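# Teaching by Hand: Cups, Part One

Updated September 2025

Hi again! For anyone new, I spend my evenings steering a simulated arm through small kitchen-and-toybox jobs so that a learning program can copy me later. The project is called Vutar, it runs out of a shared office in Plevmont, and I'm the one with the controller in my lap most nights. A few of you asked for more pictures of the cup task, so I've put up a couple. 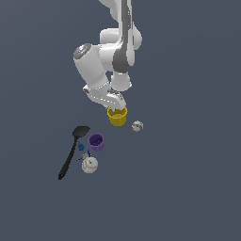
Yellow cup in the fingers, and the purple one still down with the spatula and the bigger ball. 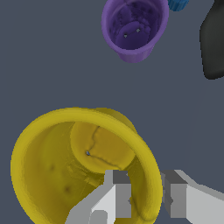

Cups are my favorite thing to teach, and also the thing I grumble about most. A block gives you lots of ways to grab it and a cup really gives you two good ones, around the outside or over the rim, and I'm a rim person (Phong Lưu, who drives the other half of our demos, is an outside-of-the-cup person and will tell you so at length). What I like about the rim is that I can watch it from the close view. You can see right down inside the yellow cup with the fingers seemingly around its rim, and there's that wavy dark line across the bottom, which I've stared at so often that I use it as a landmark. If the line swings around while I'm closing the fingers, I know the cup is turning on me and I back off and start over. The scanned models all have little marks like that and I've gotten kind of fond of them.

My first week of cup demos was a mess, by the way. I was going way too fast! I'd played plenty of games with the same kind of controller and figured I'd be a natural, and then Liên Hầu sat down with me, played back my runs, and pointed at all the tiny wiggles I was making on the way down. The program copies the wiggles. It copies everything, including the bit where you stop to scratch your nose. So now I do one slow move over, one slow move down, close, wait a beat, lift. If I catch myself wiggling I throw the run out.

**A few notes on how we do it, since people keep writing in:**

- One run is one cup. I don't string them together anymore.
- We shuffle the objects between runs and leave the extra stuff in. A tidy setup is nicer to drive in, but the program gets spoiled by it.
- I drive mostly from the wide view until I'm close, then switch over. Phong stays on the close view the whole time and I have no idea how he doesn't bump things.
- Four tries at the same layout, tops, and then I shuffle whether I got a good one or not.

We're at 2,345 saved runs for the whole project now, which sounds like a lot until you try to train on them. Back in April we had 1,000 and I thought we were practically finished, ha. Over half of the newer ones are mine, and my thumbs would like that noted somewhere.

The controller is a Ķēniņš, the older one with the stiff trigger. I tried the new model for seven days and went back. The soft trigger is lovely for games, but for closing fingers on something with a thin wall I want to feel a bit of push against me, otherwise I squeeze all at once and the cup hops. Phong likes the soft one. We have agreed to stop discussing it.

Next set will be the spatula, which I've been putting off. Long handle, flat head, and it wants to pivot whenever I pick it up anywhere but one spot near the middle. Liên thinks we should teach it as two steps, a nudge to turn it and then the grab, and I think she's probably right but I want to try the one-step way a little longer first.

I'm also setting up a page on the Paltgate site where you'll be able to watch full runs play back, bad ones included. The bad ones are more fun anyway. If there's an object you'd like to see me struggle with, leave a note in the guestbook and I'll ask Liên whether we have a model for it.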